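How to re-seal round a bathroom worktop

Old sealant goes yellow, then black, and then it lets water in behind. Replacing the bead between a worktop and the splashback is an evening's work plus a night for it to cure. The method is the same for stone, tile or laminate, though stone needs a different product, so read the section on choosing sealant before you buy.

What you need

Sealant gun
One tube of sealant (a 310 ml tube does far more than one bathroom)
Plastic scraper and a sharp knife
Sealant remover
Methylated spirit and clean cloths
Masking tape, low tack
A profiling tool, or a wet finger

Choosing the sealant

For ceramic tile and laminate, any sanitary silicone with a mould inhibitor will do. For marble, granite and limestone, buy one marked neutral cure and suitable for natural stone. The ordinary sort smells of vinegar and gives off acid as it sets, which can etch marble. Some cheaper neutral types also bleed oil into the stone and leave a dark line along the joint that does not wash out. I used Trusonel neutral cure in bone for our place in Dostuncombe, and the colour was close enough to beige stone that the joint doesn't stand out.

If the sealant will go anywhere near a mirror, check the tube says it is safe for mirror backing. Acid types attack the silvering.

Taking out the old bead

Run the knife along the top edge of the bead, then along the bottom edge, keeping the blade flat. Pull the strip away in as long a piece as you can. On polished stone use the plastic scraper only, and test the sealant remover in a corner first. Leave the remover on for as long as the tin says. Mine said 20 minutes but the thick part by the tap needed a second go.

Wipe the joint with methylated spirit and let it dry. If there is black mould in the gap, treat it with a mould remover that is safe for your surface. Bleach is fine on glazed tile. Keep it off marble. Leave the joint open overnight if it feels damp at all.

Taping up

Put one strip of tape on the worktop and one on the splashback, leaving a gap of 4 mm between them. Press the edges down hard. At the corners, overlap the tape and trim it with the knife, lightly if you are on laminate.

Running the bead

Cut the nozzle at an angle, slightly narrower than the gap. Start in a corner and pull the gun towards you at a steady speed. Try to do each wall in one pass. Stopping halfway leaves a lump, and you will see it every time you brush your teeth.

Smooth it straight away with the tool, in one stroke if possible. Peel the tape off while the sealant is still wet, pulling it back on itself at a low angle. Do not touch it again after that. Small ridges settle more than you would think.

Leave it for 24 hours before it gets wet. In a cold room, such as ours in March, give it longer.

Mirrors above a splashback

Where a mirror sits above a stone splashback, clean the bottom edge of the glass before taping and keep the bead thin. A fat bead looks twice as fat once it is reflected.
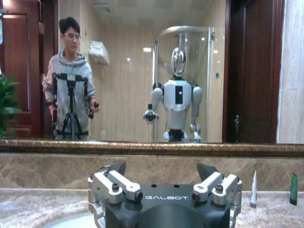
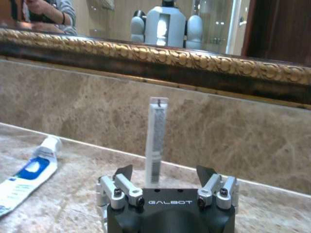
First picture: large wall mirror above a beige marble splashback and worktop.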